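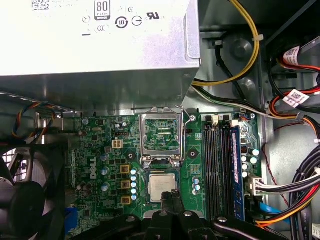 Ask anyone on the morning shift at Hastell what the arm has done for them and the first answer you get is that it doesn't take the good chair. The second, after some thought, is that their thumbs hurt less.

Updated in October
Reading time: 4 minutes

Hastell takes in office computers that other companies are done with, and it pulls, checks and reseats their processors before the machines are sold on. Until last spring the pulling and reseating was done by people, bent over open cases, holding their breath. A processor is a small square of metal and circuitry that costs more than it looks like it should, and the socket under it bears grudges.

Then Kellari, which owns Hastell and three other shops like it, bought an arm from a firm called Imton. It came with 12 days of training and a binder. The binder has 404 pages, and one of them is about sockets.

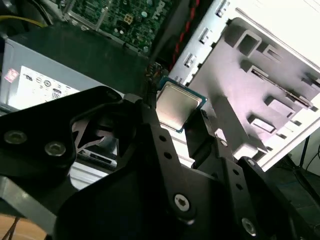
A reader who works at a similar shop wrote to us that the machine was never the trouble there, it was the spreadsheet that came after it. Once a bench has a robot, somebody upstairs wants a number for the bench, and then a number for the person standing next to it.

Hastell has its number too. A good technician used to get through 22 machines in a shift. The bench now does over 125 a week with one person minding it, a figure that pleases Kellari and that the minders describe as "a lot of standing." 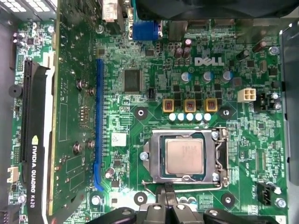 So did anyone lose a job? Two people left and weren't replaced, and one moved to Shehata, the repair counter across the parking lot, where customers cry on you but the hours are better.

The ones who stayed have new titles. They are cell operators now, with a small raise and a large lanyard. They open the cases, deal with the cables, decide what's worth saving and step in when the gripper has second thoughts. The old skill was in the fingertips. The new one is mostly knowing when to hit pause, and it's harder to brag about at dinner.

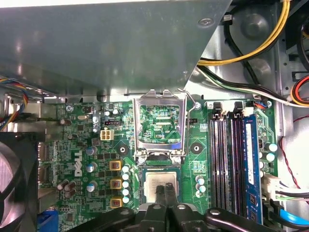 There is also the matter of training. New hires used to spend a month ruining scrap boards until their hands learned the job. Now they start on the arm, and the older operators worry about the day it's down for service and a pallet shows up anyway. After some lobbying, the scrap boards are back out on Thursday-length afternoons, as the crew calls the slow ones, and everyone takes a turn by hand. Management lists it as "resilience." The sign-up sheet says "thumbs."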